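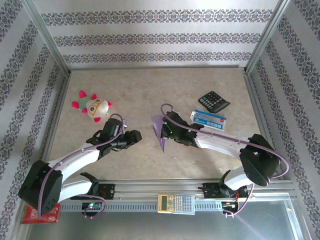
Figure 4.1 Covo bench, both arms over the table, paper near the right gripper.

4 Recording and checking paper episodes

In this section you prepare the bench for the paper task, record demonstrations with Carico, and check the result of a trained Messina policy. We assume that you have finished section 3 (calibration of the arms) and that both arms answer to the home command. If one of them does not, please go back before you continue. An episode recorded with a bad calibration cannot be repaired later.

The paper task looks small, but it asks much from the two arms. The sheet is light, it bends when it is touched, and it looks different from every side. For this reason we use the wrist cameras and the fixed camera together. In our tests at Wavberg the policy trained on the fixed camera alone often closed the gripper beside the paper and did not know it.

4.1 Before you start

1. Switch on the power supply of the arms, then start the Carico computer. The other order also works, but then you must press Rescan in the device window.

2. Send both arms to the home position. Keep your hands behind the front rail until the movement is finished.

CAUTION: The arms can reach each other. Do not send a home command when the grippers are crossed. Move them apart by hand first, with the motors released.

3. Look at the cables on each arm. They should make a free loop over the wrist and must not be pulled tight when the arm is stretched. If a cable rubs on a joint, open the clip, give it more length and close the clip again.

4. Open the camera window in Carico and look at every view. A wrist view should show the tips of the fingers at the lower part of the picture. If they are missing, the camera has turned in its holder and section 3 must be repeated for that arm.

5. Set the recording rate to 20 Hz. Messina reads this value from the first episode of a set and expects the same value in all the others.

6. Enter in the notes field which objects are on the table. Use simple names (plush toy, calculator, box) and the same name each time. Later you can search the episodes by these names.

4.2 Preparing the paper

1. Take a fresh sheet of coloured paper. Avoid cream or beige, as these colours are difficult to separate from the marbled table top.

2. Make the first crease by hand. Press it once with the fingernail and let the paper open again by itself. Do not flatten it completely.

3. Lay the paper inside the area that both grippers can reach. It can lie at any angle. Please change the angle between episodes, otherwise the policy learns only one.

4. Remove small bits of paper from the table and from the fingers.

Note: A sheet can be used for several episodes, but the crease becomes soft. When the two halves no longer stand away from each other, take a new sheet and write this in the notes field. We did not do this in our January set and now we cannot say which episodes were made with soft paper.

4.3 Recording a demonstration

1. Press Record and wait for the short sound. Carico throws away everything before it.

2. Bring one gripper down to the edge of the paper, near the lower end of the crease. Move slowly in the last part. If the paper slides away, do not chase it. Stop, press Discard and begin again.

3. Close the gripper on the crease, so that both halves are held together at the bottom and stay free at the top.

4. Lift straight up until no part of the paper touches the table. Hold the position.

5. Turn the wrist so that the fixed camera sees the paper from the side, then turn back. Leave the second arm still during this time.

6. Set the paper down, open the gripper, and move it away before you press Stop.

7. Give the episode a label: good, poor or failed. Keep the failed ones too. Messina does not train on them, but the check in section 4.5 uses them.

CAUTION: Do not reach in to correct the paper while Record is active. The arm follows the leader handle without any delay, and your other hand can easily move the handle.

4.4 Reading the wrist view

The wrist view is the most useful one for judging a grasp, and you should learn to read it before you label a large number of episodes. Open an episode, go to the moment after the gripper closes, and look at three things.

a) The crease. It should come down into the gap between the two fingers. A crease that ends on top of one finger means that only one half of the paper is held.

b) The two panels. In a usable grasp they open away from each other like the letter V. They do not need to be equal. In Figure 4.2 the right panel is clearly wider than the left and we still accept the grasp — what counts is that both go down between the fingers.

c) The finger tips. If you can see table between them, the gripper is not closed and the label must not be good.

Figure 4.2 (below) Purple paper held at its lower edge, wrist view.

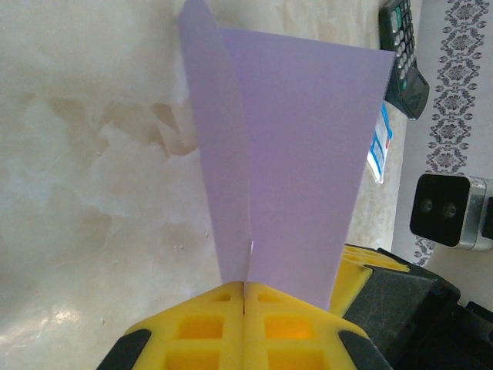

4.5 Checking a trained policy

1. Load the policy in Messina and choose Dry run. The arms do not move in this mode. Compare the drawn path with the position of the paper in the fixed view.

2. When the path looks sensible, choose Run. Keep one hand at the stop button.

3. Let the policy make 3 attempts for each position of the paper. Do not touch the paper between the attempts unless it has left the table.

4. Judge every attempt with the points a) to c) from section 4.4. Please use the stored wrist view for this and not your memory.

5. Save the results with Export. The file takes the name of the policy and the name of the person who is logged in.

Our present reference policy was trained on 339 demonstrations, all made by the steps in section 4.3. Its most common mistake is a grasp on one half only. The lift then looks correct in the fixed view, and the mistake is found only at the wrist. We tried 4 settings for the wrist image size, and the two smaller ones made this mistake more frequent. The full comparison is in the project report.

4.6 If something goes wrong

Gripper closes above the paper: the table height is wrong. Repeat the touch test in section 3.

Paper stays on a finger after opening: clean the fingers with a dry cloth and open the gripper wider in the settings.

Carico shows "frames missing": close all other programs and record the episode again. Do not keep it, also if it looks complete.

Wrist view is too bright on the table: turn the lamp away from the table top, and check both wrist views afterwards.

Section revised Jul 5, 2023. Corrections to Elisa Bassi, please, with the episode number if there is one.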